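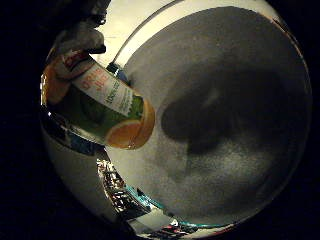 *Figure 14. Wrist camera view with the fingers on a juice bottle.*

## Wrist camera and grip check

Carry out this check after each change of fingertips on the Isero cell.

1. Set the selector to **Manual** and close the cell door.
2. Place the test bottle in the fixture.
3. Open the live view. Confirm that both the fingers and the bottle label are visible.
4. Close the gripper at setting 2. The lower fingertip must rest near the shoulder of the bottle.
5. Hold for 14 seconds, then open the gripper.

**Note:** The curved view and black border are normal for this lens. Do not adjust the focus ring.

**Caution:** Do not reach into the cell while the gripper is closed. Replace the fingertips after 500 hours of use.

Record the result in the Cikstead service log. Report faults to Ankica Spahić.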